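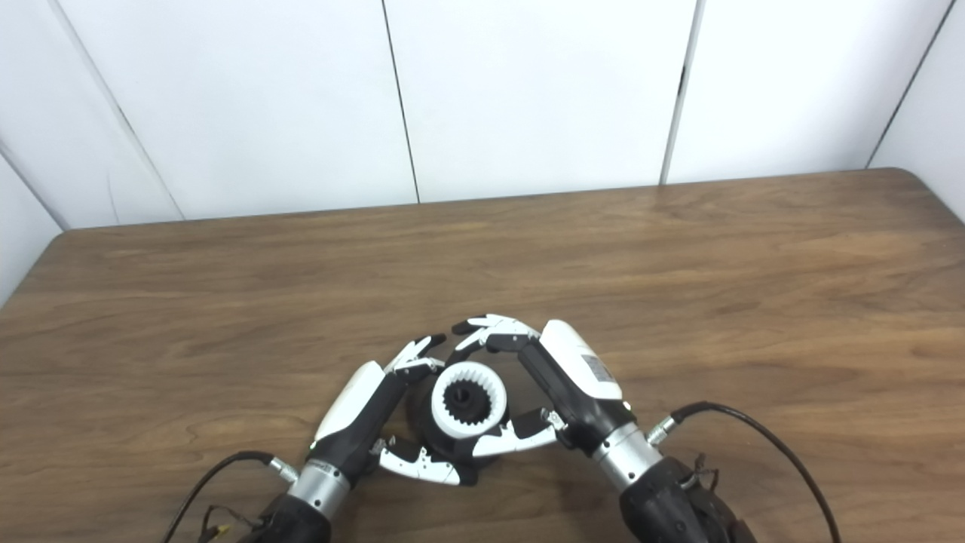 Both hands on the ring gear part, one from each side.

Pusidell hand trial: questions we keep getting

Last updated 28 Jun 2020

What are you testing?
A pair of Pusidell five-finger hands against the Saber two-jaw gripper we already own. The job is a small gear unit that has to be taken apart and put back together. Plarudetti lent us the hands in May and has had no say in this page.

Do you need fingers for this?
I doubt it. The Saber holds a round part perfectly well if you cut the jaws to suit. The sales argument is that fingers save you cutting new jaws for every part. We have four parts on the list and I can cut a set of jaws in an afternoon, so you can see why I'm not sold yet.

How many cycles will you run?
1000 per gripper. The Saber has finished its share. The hands are at 280.

Which is quicker?
The Saber. I won't give a ratio until both have done the full run, whatever the Stistomari brochure says about "human speed". Stistomari make the controller, by the way. They don't make the hands.

Where do fingers help?
Thin rings, maybe. The white ring with the inside teeth is awkward for flat jaws, which like to squash it out of round. Pinching it between upper fingers and thumb looks gentler. Nigel Parsons is measuring rings from both runs and I'd like his numbers before I say more.

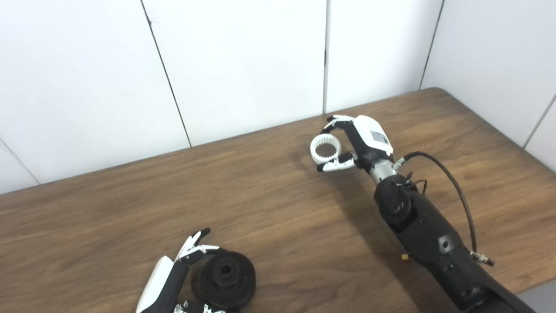

Ring in the right hand, left hand at the rim of the black part.

What about the cables?
I don't like them. Each wrist has a cable looping out from the side, and a loop is something to snag. Ismail Lahlou thinks a clip would sort it. Fine, but then it should come with a clip.

What does a pair cost?
We were quoted 2625 a hand, before the controller. Ask for your own quote.

Would you buy them today?
No. Ask me again when the run is done.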